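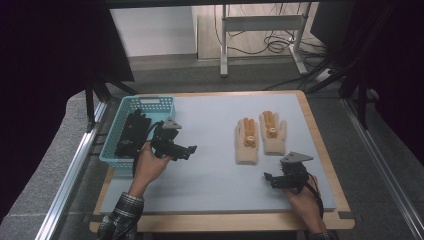
Textiles 204, Handout 5: Knits, or why your sweater stretches and your shirt doesn't

Okay, so last time we did wovens, and I promised I'd get to knits before the quiz. A woven cloth has two sets of threads crossing at right angles. A knit can be made from one single yarn, looped through itself over and over. Pull on it and the loops change shape, so the cloth gives. Let go and it mostly springs back (mostly! look at the elbows of any old cardigan).

Words I'll expect you to know: a wale is a column of loops running up and down, a course is a row running side to side. I mixed these up for years, so I now think of "whale jumping up" and I'm fine with it.

Gauge is how tightly packed the loops are. For hand knitting we usually give stitches over four inches. Machine people count needles per inch, and a bigger number means finer fabric. Work gloves are often knit on fairly coarse machines, T-shirts on much finer ones.

Weft knits run the yarn across, course by course. Jersey, rib and purl all live here. They're stretchy and comfortable and, sadly, they can run if you snag them. Warp knits send lots of yarns up the length of the cloth, zigzagging between neighbors — think tricot linings and a lot of swimwear. They hold their shape better and are a pain to unravel.

For the swatch exercise, cast on 40 stitches in any plain yarn and knit 200 rows of jersey. Yes, it's long, put a movie on. Measure the width flat, then stretched, and write down both. Then do a short piece in one-by-one rib with the same yarn and needles and compare. You'll see the rib pull in a lot.

Reading: the Tamumora chapter on loop structure, and skim the Irnen mill case study. Skip the math in the second half, I'm not testing it.

Swatches are due 29 October 2018, in the box outside room 3140. Put your name on a tag, please, and pin it on — tape falls off wool.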